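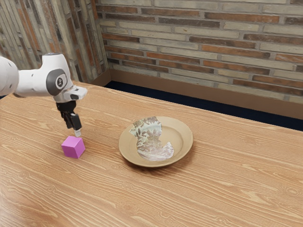 Por el equipo de documentación de Jasteo
Manual de la tienda Kemik de altitud – Sección 4: montaje en nieve y hielo
Revisado en febrero

4.1 Antes de empezar

Esta sección explica el montaje de la Kemik en un campamento glaciar o sobre nieve profunda. Para el montaje en tierra o en pedrera, consulte la sección 3. Los pasos están escritos para dos personas. Una persona sola puede completarlos con viento flojo, pero tardará bastante más y tendrá que anclar el suelo por completo antes de introducir la primera varilla.

Compruebe que lleva el siguiente material:

Tienda interior y doble techo, ya unidos de fábrica
Varillas principales y varilla corta del ábside
Anclajes de nieve Skamine, con sus cintas
Vientos de repuesto
Pala y sierra de nieve (no incluidas)
Tubo de reparación para varillas

Monte la tienda al menos una vez en casa o en un parque antes del viaje. Hágalo con los guantes que piensa usar en la montaña. Los cierres de las cintas llevan un tirador largo, pero los extremos de las varillas exigen cierta práctica con manoplas.

PRECAUCIÓN: No monte la tienda debajo de seracs, cornisas o palas cargadas, ni en el fondo de una canal. Sondee la plataforma y sus alrededores en busca de grietas antes de quitarse la cuerda.

4.2 Preparar la plataforma

1. Elija una zona llana o con muy poca pendiente. Si hay pendiente, la entrada debe quedar en el lado bajo o en un lateral, nunca hacia arriba.

2. Marque con la pala un rectángulo que sobresalga del suelo de la tienda por los cuatro lados. Necesitará ese margen para caminar alrededor y para retirar nieve durante la noche.

3. Pise la superficie con raquetas o esquís y después con las botas. Repita hasta que la bota deje poca huella.

4. Alise con el canto de la pala. Los bultos que ahora parecen pequeños se endurecen en pocas horas y ya no se podrán corregir desde dentro.

5. Deje reposar la plataforma 56 minutos. Es el tiempo que recomendamos para nieve seca. En nieve húmeda puede empezar antes.

Nota: aproveche la espera para cortar los bloques del muro (apartado 4.5).

4.3 Extender y anclar el suelo

6. Saque la tienda de la funda por el lado de barlovento y guarde la funda enseguida dentro de la mochila. Una funda suelta se pierde con la primera racha.

7. Fije la cinta roja a un piolet clavado o a un esquí antes de desplegar la tela. No la suelte hasta el paso 14.

8. Extienda la tienda con la parte trasera, la más baja, de cara al viento dominante.

9. Entierre un anclaje Skamine en cada esquina. Cave una zanja en forma de T, coloque el anclaje tumbado en el fondo, con la cinta saliendo por la ranura estrecha, cubra y pise con fuerza.

10. Tense las esquinas en diagonal: primero una y su opuesta, luego las otras dos. El suelo debe quedar plano, sin llegar a forzar las costuras.

PRECAUCIÓN: Los anclajes metálicos al sol se calientan y funden la nieve que los rodea. Entiérrelos por completo y revíselos a media tarde.

4.4 Colocar las varillas

11. Monte las varillas principales tramo a tramo. No las sacuda para que se armen solas: con frío intenso, el golpe puede astillar la boca de los tramos.

12. Introduzca cada varilla empujando. Si tira de ella, los tramos se separarán dentro de la vaina. Una persona empuja y la otra guía la tela.

13. Encaje el extremo libre en el ojal de la esquina. Con las dos varillas principales en su sitio, la tienda ya se sostiene.

14. Coloque la varilla corta del ábside y tense los vientos laterales. Ahora puede retirar la cinta roja del piolet.

15. Compruebe que los tramos están bien encajados pasando la mano por encima de las vainas. Un escalón al tacto indica una unión abierta.

Nota: si la goma interior ha perdido elasticidad por el frío, deje la varilla un rato dentro de la chaqueta y vuelva a intentarlo. Los nudos de los extremos no deben deshacerse en el campamento.

La Kemik se ha ensayado con viento sostenido de 79 km/h, con todos los vientos puestos y muro de nieve. Sin muro, o con algún viento sin colocar, esa cifra no es válida.

4.5 Muro cortavientos

16. Corte los bloques de una cantera situada a sotavento, para no abrir un hoyo en el lado por el que llega la nieve arrastrada.

17. Levante el muro en forma de arco por el lado de barlovento. La altura habitual es de 105 cm. Un muro más alto acumula más nieve sobre la tienda.

18. Deje entre el muro y la tela un pasillo de al menos 2 metros.

19. Incline ligeramente los bloques hacia dentro y rellene las juntas con nieve suelta.

20. Revise el muro cada mañana – el sol y el viento adelgazan la base antes que la parte superior.

4.6 Ábside y cocina

El ábside tiene espacio para un hornillo y una persona sentada. Puede cavar un foso para los pies, con el borde a la altura del suelo de la tienda. Esto facilita calzarse y da una superficie estable para cocinar.

PRECAUCIÓN: Un hornillo encendido en un espacio cerrado produce monóxido de carbono. Cocine fuera siempre que pueda. Si el tiempo obliga a usar el ábside, abra la ventilación superior y la parte alta de la puerta, y mantenga la llama lejos de la tela. Nunca use el hornillo en la tienda interior ni lo deje encendido mientras duerme alguien.

Las versiones vendidas con el suplemento Gumede llevan una segunda manga de ventilación en el techo. Durante una nevada, manténgala abierta y límpiela desde dentro con la mano.

4.7 Durante la tormenta

21. Retire la nieve de los lados cada pocas horas, también de noche. Empiece por la parte que rodea las salidas de aire.

22. Use la pala en paralelo a la tela y termine con la mano enguantada. La mayoría de los cortes que recibimos en reparación son de pala.

23. Vuelva a tensar los vientos. La tela cede un poco con el frío y la humedad.

24. Guarde una pala dentro de la tienda y una navaja al alcance de la mano.

4.8 Desmontaje

25. Vacíe la tienda y sacuda la escarcha del interior.

26. Fije de nuevo la cinta roja.

27. Saque las varillas empujando y pliéguelas por el centro, de modo que la goma se reparta por igual.

28. Desentierre los anclajes con la sierra o con la pala. No tire de las cintas si el anclaje está helado.

29. Enrolle la tienda hacia la puerta para que salga el aire y métala en la funda.

30. Derribe el muro si el campamento queda vacío y tape los fosos.

Si la guarda húmeda, extiéndala a la sombra en cuanto llegue al valle. Las instrucciones de limpieza y reparación de la tela están en la sección 5.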